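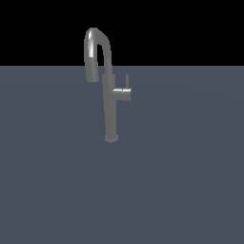

Simulation operator, tap testing - Plornwood

Our testers used to lift and lower tap levers by hand all shift. A robot arm is taking over that work, and each movement is first tried out in simulation. Two of our 11 testers have already moved to the desk side 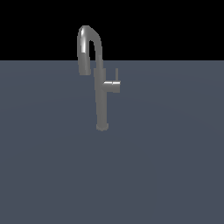 and we now want a third person to join them. You will set up trials, watch them run and note where the arm misses the lever. Bench experience matters more than coding - we teach the software over 4 weeks. Hours and pay grade stay as they are for current staff.
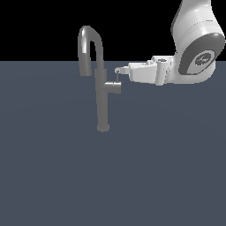
Arm and tap in a simulated trial.

Apply to Drahomíra Kollár, room 102. 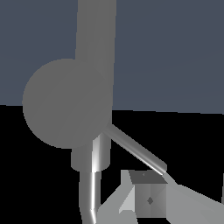 Simulated close view, rod and gripper.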